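不動産管理実務 第5回 講義資料
建物賃貸借の終了と原状回復

本資料は、居住用建物の賃貸借が終了する場面で、貸主、借主および管理会社がそれぞれ何を確認し、どのように費用を清算するかを扱う。講義時間は約90分を予定している。前回の資料(契約更新と解約申入れ)を併せて持参すること。条文は各自の六法で確認し、本資料の要約のみに依拠しないこと。

1.用語の整理

原状回復という語は、日常的には「入居したときの状態に戻すこと」と理解されがちである。しかし、民法第621条が借主に課している義務の範囲はこれより狭い。同条によれば、借主は、賃借物を受け取った後に生じた損傷について、賃貸借の終了時に原状に復する義務を負うが、通常の使用および収益によって生じた損耗ならびに経年変化は、その対象から除かれる。また、損傷が借主の責めに帰することができない事由によるものであるときも、義務は生じない。

本講義では次の区別を用いる。

経年変化 時間の経過に伴い建物や設備が自然に劣化するもの。日照による壁紙や畳の変色など。
通常損耗 借主が通常の住まい方をしていても生じるもの。家具の設置による床の軽微なへこみ、冷蔵庫背面の壁の電気やけなど。
特別損耗 借主の故意、過失、または善管注意義務に反する使用によって生じたもの。引越作業中の引っかき傷、結露を放置したことにより拡大したカビなど。

経年変化と通常損耗は賃料によって賄われるべきものと考えられており、原則として貸主の負担となる。借主の負担となるのは特別損耗である。ただし、同じ場所に両者が重なって現れることが多く、実務上の争いはほとんどがその切り分けをめぐって生じる。

2.借主の使用上の義務との関係

借主は、契約またはその目的物の性質によって定まった用法に従い使用しなければならない(民法第616条による第594条第1項の準用)。また、引渡しまでの間、善良な管理者の注意をもって目的物を保存する義務を負う(第400条)。賃借物が修繕を要するときは、貸主がすでにこれを知っている場合を除き、遅滞なく貸主に通知しなければならない(第615条)。

通知義務は、終了時の清算において意外に大きな意味をもつ。たとえば、給水管の継手からのにじみ自体は貸主が修繕すべき不具合であるが、借主がこれに気付きながら長期間知らせず、床下地まで腐食が及んだ場合、拡大した部分については借主の負担が問題となりうる。反対に、借主が通知していたにもかかわらず貸主が対応しなかったのであれば、その後の拡大を借主に負わせることは困難である。通知の有無と時期を示す記録は、双方にとって重要な資料となる。

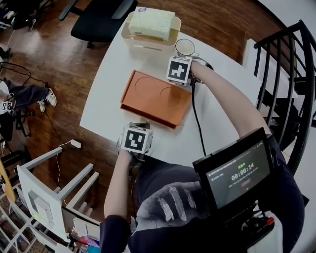 Sarita Chauhan氏からは、通知は電話で足りるとされている契約が多いものの、電話だけでは後日確認のしようがなく、管理会社の側から受付内容を書面または電子メールで返信する運用を標準とすべきではないか、との意見が寄せられた。法律上、第615条の通知に方式の定めはない。もっとも、立証の観点からはこの意見のとおりであり、受付日時、申出の内容、対応予定を記載した返信を残すことが望ましい。演習ではこの返信文の起案も課題に含める。

3.入居時の確認

終了時の判定は、入居時の状態が分かっていることを前提とする。入居時の記録がなければ、退去時に見つかった傷がいつ生じたものかを判断する手掛かりは乏しい。確認は次の順序で行う。

(1)物件状況確認書を用意し、部屋ごとに床、壁、天井、建具、設備の欄を設ける。
(2)貸主側と借主側が可能な限り同時に立ち会い、既存の傷、汚れ、作動不良を記入する。
(3)写真を撮影し、確認書の欄と対応する番号を付す。
(4)双方が署名し、写しを各自が保管する。

借主が立ち会えない場合は、鍵の引渡し時に確認書を交付し、期限を定めて返送を求める方法がある。この場合、返送がなかったときの取扱いを書面に明記しておく。返送がないことをもって直ちに「損傷なし」と扱う条項は、借主に一方的に不利益となるおそれがあり、慎重に検討しなければならない。

家具付きの物件では、建物部分に加えて動産の目録が必要になる。机、いす、食器、収納用品などについて、品名、数量、材質、色、既存の損傷を記録する。「食器類一式」のような記載では、退去時に欠けている物があっても照合できない。品目の単位は、独立して補充または交換できるものを一つの行とするのが扱いやすい。

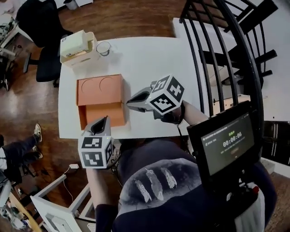

写真 テーブル上のオレンジ色の箱(ふたを開いた状態)

目録に記載した動産のうち、貸主が所有し賃貸借の対象に含めるものと、前の借主が残していったものとは区別する。後者は一般に残置物と呼ばれる。残置物であるエアコンや照明器具について、故障時の修繕義務を貸主が負うか否かは契約の定めによるが、定めがなければ賃貸借の対象に含まれると解される余地がある。契約書および重要事項の説明に際しては、所有者、修繕の負担者、撤去の可否を明示する。

4.退去時の立会い

解約の申入れを受けた管理会社は、終了日、立会いの日時、鍵の返還方法、公共料金の停止手続を借主に案内する。立会いは、借主の荷物が搬出された後に行うことを原則とする。荷物が残った状態では床や壁の一部が確認できず、後日追加の請求を行うことになり、紛争の原因となる。

家具付き物件では、備付けの動産を所定の場所に戻したうえで、目録と照合する。ガラス製品は欠けとひびを、樹脂製品は変形と変色を、布製品は汚れと破れを主な確認項目とする。通常の使用による細かな擦れは、建物部分と同様の考え方により、借主に負担を求めない。
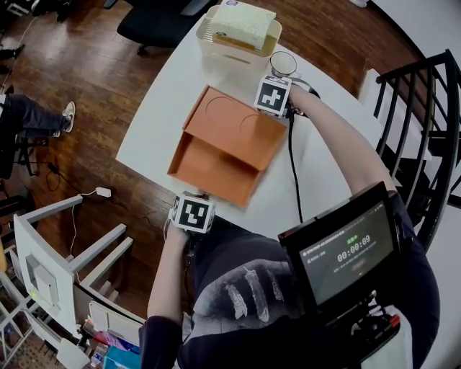 写真 テーブル上のガラスコップとクリーム色の樹脂製容器

立会いの結果は、その場で書面にまとめる。借主に署名を求める場合は、署名が何を意味するのかを説明しなければならない。損傷の存在を確認する署名と、費用負担を承諾する署名とは性質が異なる。両者を一枚の書面に混在させ、金額欄が空白のまま署名を得る扱いは避けるべきである。借主が判断を留保したいと述べた事項については、その旨を書き添える。

鍵は、引渡し時に交付した本数と、借主が複製した分とを合わせて返還を受ける。鍵の交換費用は、紛失がある場合には借主の負担となるが、次の入居者のための防犯上の交換は、特約がない限り貸主の負担と整理される。

5.借主負担額の算定

特別損耗が認められても、借主が新品への交換費用の全額を負担するとは限らない。国土交通省の「原状回復をめぐるトラブルとガイドライン」は、設備等の経過年数を考慮し、年数が多いほど借主の負担割合を減少させる考え方を示している。壁紙(クロス)については、6年で残存価値が1円となるような直線または曲線を想定する。ガイドラインは法令ではなく、契約内容に当然に優先するものでもないが、裁判例や実務の蓄積を踏まえた基準として広く参照されている。

計算例を示す。貸主Kenumが所有する賃貸マンションMurierの一室について、管理会社Nivenが退去立会いを行い、借主Mishraの過失による壁紙の破損を確認した。入居時に新品であった壁紙を、入居から5年で張り替えるものとする。

張替え面積 20平方メートル
単価 1平方メートル当たり1,977円
張替え費用 39,540円
残存割合 6分の1
借主負担額 6,590円

直線による償却を前提とし、消費税および諸経費は考慮していない。張替え面積は、毀損箇所を含む一面分までを借主負担とすることがやむを得ない場合があるものの、部屋全体の色合わせのための費用は、原則として貸主が負担する。したがって、上記の面積が毀損箇所を含む一面の範囲に収まっているかをまず点検し、そのうえで単価と割合を乗じる。

なお、経過年数を超えた壁紙であっても、借主が何をしてもよいことにはならない。故意に落書きをしたような場合には、材料の価値がほとんど残っていなくても、使用可能な状態に戻すための工事費や人件費の負担が問題となりうる。

入居時に新品でなかった場合は、残存割合の起点を入居時の状態に合わせて下げる必要がある。たとえば前の借主の退去時に張替えを行っていなければ、入居時の価値は新品を下回る。張替え履歴の管理は貸主側の責任であり、履歴が不明であることを借主の不利益に扱うことは適当でない。

6.通常損耗補修特約

通常損耗の補修費用を借主の負担とする特約は、契約自由の原則から直ちに無効とされるものではない。もっとも、平成17年の最高裁判所判決は、借主に通常損耗の原状回復義務を負わせるには、負担すべき範囲が契約書の条項自体に具体的に明記されているか、そうでなければ貸主が口頭で説明し、借主がその旨を明確に認識して合意の内容としたと認められるなど、明確な合意が必要であるとした。

「退去時の補修費用はすべて借主の負担とする」という一文だけでは、この要件を満たすことは難しい。また、居住用の契約で貸主が事業者に当たるときは、消費者契約法第10条による制約も受ける。ハウスクリーニング費用を定額で定める条項については、金額が明示されていること、通常の相場から著しく離れていないこと、借主が負担の内容を理解していることなどが検討の対象となる。

7.記録の文章

立会記録の文章は、事実の記載と評価とを分けて書くことが基本である。「借主の不注意による傷」と書けば、原因の評価まで含んでしまう。「北側壁面、床から腰の高さ、横方向の線状の傷」と書けば、現場にいなかった者にも状態が伝わる。原因の検討は別の欄で行う。
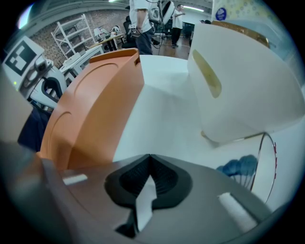
損耗の判定で誤りが多いのは、製品にもともと備わっている形状を後から生じた痕跡と取り違える例である。床材の目地、建具の型押し、樹脂部品の成形跡などは、照明の角度によっては傷やへこみに見える。写真でオレンジ色の面に薄く浮かぶ円形の輪は型押しであり、記録では「円形の型押しあり」とし、損傷の欄には記入しない。その手前にある黒いゴムの細かな筋についても、素材の表面形状として扱う。判断が付かない場合は、同じ型番の製品または入居時の写真と照合し、照合できるまでは「要確認」と記載する。

接写のみでは場所が特定できない。損傷を撮影する際は、部屋全体、該当する面、該当箇所の順に撮影し、近接写真には寸法の分かるものを添える。画像の明るさや色を加工した場合は、加工前のデータも保存する。

8.敷金の清算

敷金は、賃料債務その他の賃貸借に基づく借主の金銭債務を担保する目的で交付される金銭である。貸主は、賃貸借が終了し、かつ賃貸物の返還を受けたときに、受領した敷金から借主の債務額を控除した残額を返還しなければならない(民法第622条の2第1項第1号)。明渡しが先であり、借主は敷金の返還があるまで明渡しを拒むことはできない。

清算書には、少なくとも次の事項を記載する。

受領した敷金の額
未払賃料および日割り精算の額
補修箇所ごとの数量、単価、経過年数、負担割合
契約書の根拠条項
返還額または追加請求額
振込予定日と問合せ先

補修箇所を「内装工事一式」としてまとめることは認められない。借主が各項目の根拠を検証できる記載であることが必要であり、見積書の写しを添付する場合も、貸主負担分と借主負担分とを区分して示す。

用法違反による損害賠償請求については、貸主が返還を受けた時から1年以内に請求しなければならない(第622条による第600条第1項の準用)。清算が長期化している案件では、この期間に注意する。

9.造作と収去

借主が建物に附属させた物は、原則として借主が収去する義務を負う。ただし、分離することができない物、または分離に過分の費用を要する物はこの限りでない。借地借家法第33条は、貸主の同意を得て附加した造作について借主の買取請求権を定めているが、これは特約で排除することができ、居住用契約の多くに排除の条項が置かれている。

収去の後に残るねじ穴や配線の開口は、設置に貸主の承諾があったか、承諾の際に撤去後の処理をどのように取り決めたかによって扱いが変わる。承諾書には、設置の可否とともに退去時の処理を記載しておく。1月から春先にかけては退去と入居が集中し、承諾書の確認が後回しになりやすいため、解約申入れを受けた時点で契約書類一式を点検する運用が望ましい。

10.演習課題

課題A 物件Murierの事例について、入居時の壁紙が新品ではなく、張替えから2年を経過していたものと仮定し、借主負担額の考え方を述べよ。残存価値がごくわずかとなる場合に、工事費等の負担がどのような条件で生じうるかにも触れること。

課題B 給湯器の作動不良について借主から電話を受けたものとし、管理会社Nivenの担当者として受付内容を確認する返信文を起案せよ。分量は用紙1枚以内とする。

課題C 各自が入手した賃貸借契約書のひな型から、通常損耗の負担に関する条項を抜き出し、前記の最高裁判決の基準に照らして検討せよ。個人情報を含む契約書は使用しないこと。

提出期限は7月8日とし、教務窓口の提出箱に提出する。表紙に科目名、学籍番号、氏名を記載すること。期限後の提出は、事前に申出があった場合に限り受け付ける。

次回は、賃料の滞納と契約解除を取り上げる。信頼関係破壊の法理に関する教科書の該当章を読んでおくこと。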